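Imprimir | Enviar por e-mail

Visita à Konderville: uma manhã no depósito de brinquedos

Cheguei à Konderville pouco antes das nove, com o grupo da Tomoana, que organiza todo mês de julho uma rodada de visitas a pequenas empresas da região. Éramos poucos: Edivaldo Rezende, que cuida do acervo da associação, Mereana Ellery, eu e dois colecionadores de miniaturas que vieram de ônibus e chegaram antes de todo mundo.

A Konderville compra coleções usadas, limpa, classifica e revende. Também faz aluguel de caixas de brinquedos para escolas e salas de espera, e é dessa parte que sai a maior parte do dinheiro. O galpão fica nos fundos de uma rua sem saída, atrás da transportadora Stemgate, e a placa na entrada é pequena. Quem for de carro deve seguir até o portão cinza e tocar a campainha duas vezes, como está escrito no papel colado ao lado.

Shayne Fairweather nos recebeu e começou pelo estoque. São quase 4000 peças cadastradas, a maioria carrinhos de metal fundido. Cada uma tem uma ficha com escala, cor, estado da pintura e dos eixos. As peças sem caixa original ficam em gavetas rasas, e as que esperam triagem ficam nas prateleiras de baixo, em sacos de pano numerados.

Do estoque passamos à sala de triagem, que para mim foi a melhor parte da visita. O trabalho é feito sobre mesas brancas de cantos arredondados, com um tapete de feltro cinza no meio. O feltro segura a miniatura no lugar e protege a pintura se ela tombar. Antes usavam toalhas, que soltavam fiapo e prendiam nas rodas.
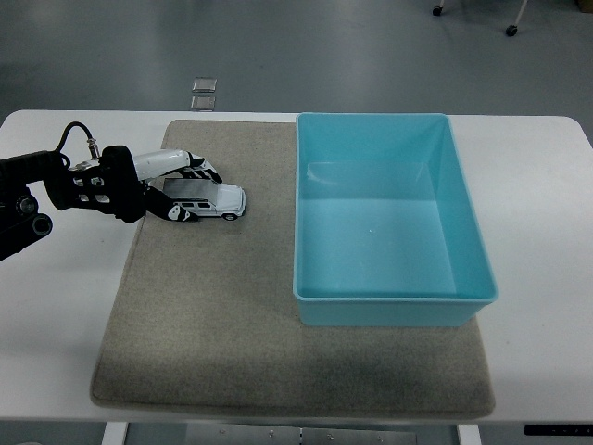
A rotina é sempre a mesma. A peça vem para o feltro, é conferida com a ficha e vai para a caixa plástica do lote. As caixas são abertas em cima e têm paredes lisas, fáceis de lavar. Perguntei se a cor da caixa indicava alguma coisa e Shayne respondeu que não, compram a que o fornecedor tiver. O que identifica o lote é uma etiqueta que só entra no fim, quando a caixa segue para a prateleira.

Guilan Lei, responsável pela triagem, explicou os critérios. Roda torta não elimina a peça, teto riscado também não. O que tira um carrinho do aluguel é parte solta que caiba na boca de uma criança pequena: espelho, para-choque, estepe. Essas vão para a venda a colecionadores, com o defeito anotado. Edivaldo quis saber como tratam os modelos repintados e a conversa se alongou bastante. A resposta curta é que são aceitos, mas em lote separado — e nunca misturados com os de pintura de fábrica.
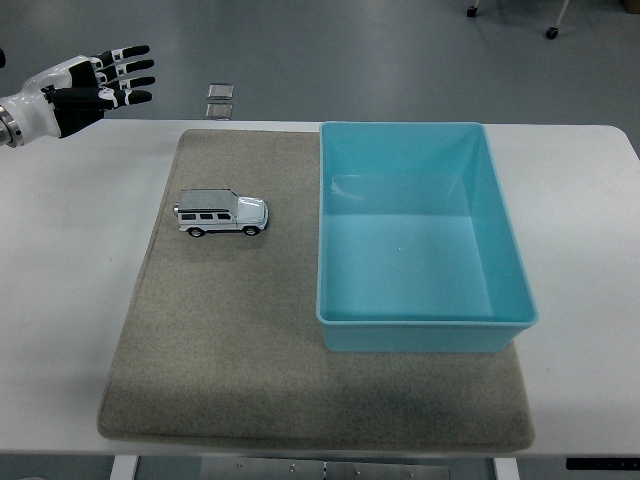

Utilitário em miniatura, branco e prata, sobre o feltro da mesa de triagem.

Os utilitários e jipes são os que mais saem, segundo Guilan. Os modelos quadrados são pedidos pelas escolas e pelos colecionadores, e por isso raramente ficam muito tempo na prateleira. Os esportivos baixos encalham. Mereana achou estranho, eu também, mas as fichas de saída que nos mostraram confirmam.

A última parada foi a lavagem, com Lachlan Tapsell. Água morna, sabão neutro da marca Grornerine, escova macia e 45 minutos de secagem em grade. As miniaturas de metal não ficam de molho. Lachlan mostrou alguns eixos enferrujados de uma coleção que passou anos numa garagem úmida, e disse que troca os que consegue.

O café foi servido no escritório, com bolo de fubá. A visita custa 4 reais por pessoa, pagos na entrada, e dura cerca de uma manhã. O galpão é frio, convém levar casaco. Há um degrau alto entre o estoque e a sala de triagem, sem rampa por enquanto. A próxima visita da Tomoana é à Stemgate, e as inscrições são feitas na secretaria, até o meio-dia.

Imprimir | Enviar por e-mail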